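Betreff: Re: [hausliste] Küchenplatte im Gemeinschaftshaus Floltholm

Datum: 15. Februar 2025

> Hallo in die Runde,
> wir überlegen, ob die Arbeitsplatte in Floltholm wieder aus Stein werden
> soll. Hat jemand Erfahrung mit Zitronensaft und Rotwein auf so etwas?
> Mir graut ein bisschen vor den Flecken.

Liebe Listenmitglieder,

ach, das Thema liegt mir am Herzen, deshalb verzeiht bitte, wenn es wieder etwas länger wird. Wir haben bei uns seit 13 Jahren eine Marmorplatte liegen, und ich würde sie jederzeit wieder nehmen. Flecken hat sie natürlich. Einen davon, gleich links neben dem Herd, verdanken wir einer halben Zitrone, die über Nacht liegen geblieben ist, und inzwischen würde er mir fast fehlen.

Wer empfindlicher ist, sollte eine matte Oberfläche nehmen, darauf sieht man die Säureränder viel weniger. Bouvier hat uns damals 3 Muster mitgegeben, die wir zwei Wochen lang mit Rotwein, Öl und Kurkuma gequält haben – das kann ich nur empfehlen! Kurkuma war mit Abstand das Schlimmste. Zum Wischen nehme ich lauwarmes Wasser mit einem Tropfen Spülmittel, niemals Essigreiniger.

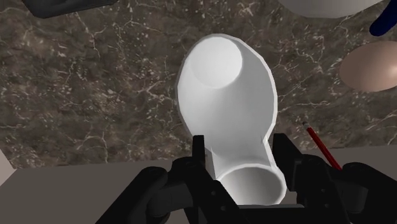 Dunklere Töne sind übrigens gnädiger bei Kaffee und Tee, dafür sieht man auf ihnen das Mehl. Und bitte denkt an die Fugen an der Wand, die haben wir im September erst nachziehen lassen, viel zu spät.

Falls der Preis drückt: Fadonier verkauft Reststücke, man muss nur Geduld haben und öfter mal anrufen. Die Maße der Nische kann ich gern noch einmal nachmessen, ich bin ohnehin bald wieder im Haus.

Herzliche Grüße und bis zum nächsten Treffen
eure Listenschreiberin aus dem Vorderhaus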